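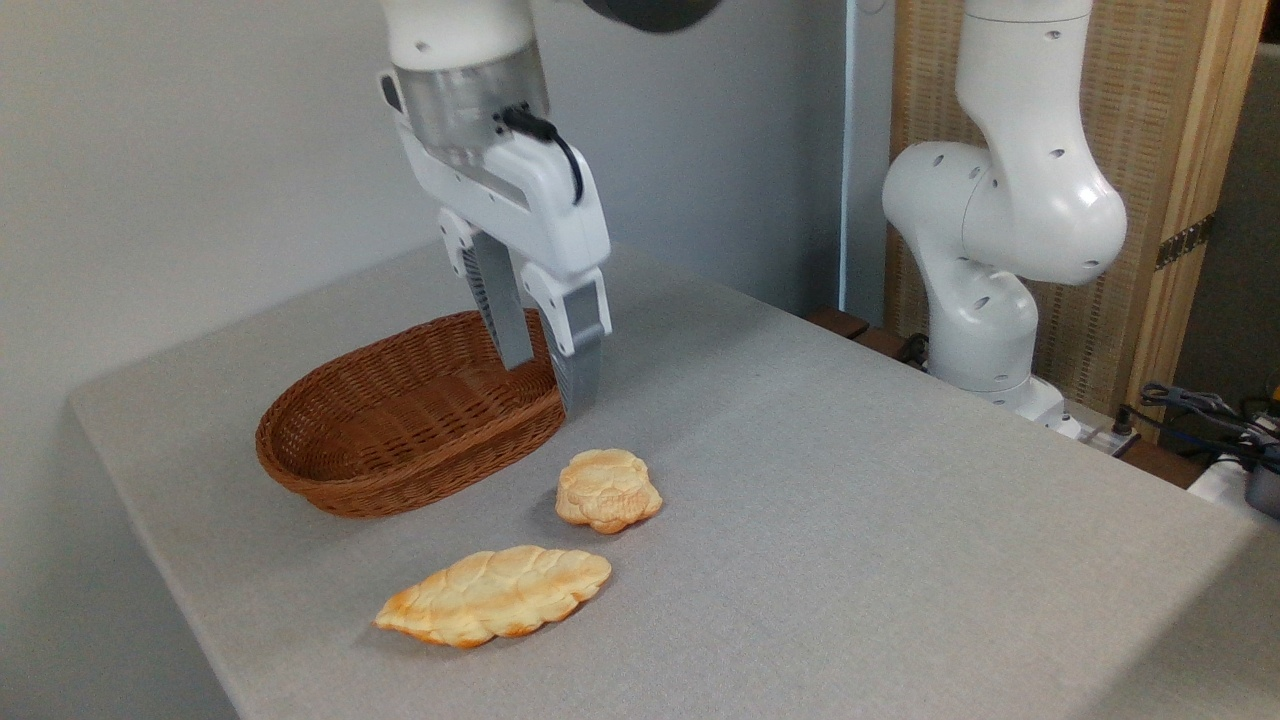 *Bread-and-basket station at the Gromley open day: gripper open over the wicker basket, second arm behind the table.*

**Open day at Gromley**

The Saturday session ran 10 demonstrations on the two-arm cell. Amarachi Babalola led the bread-handling task, in which artificial bread is moved between the felt tabletop and the basket with a parallel-jaw gripper. Grip width is set separately for the roll and the larger loaf – the loaf has a ridged surface and needs a slower close. Visitors also asked about rim clearance on the approach path, which is still tuned by hand.

The next open day is in November, in room 7. Places are limited; book at the front desk or call extension 745.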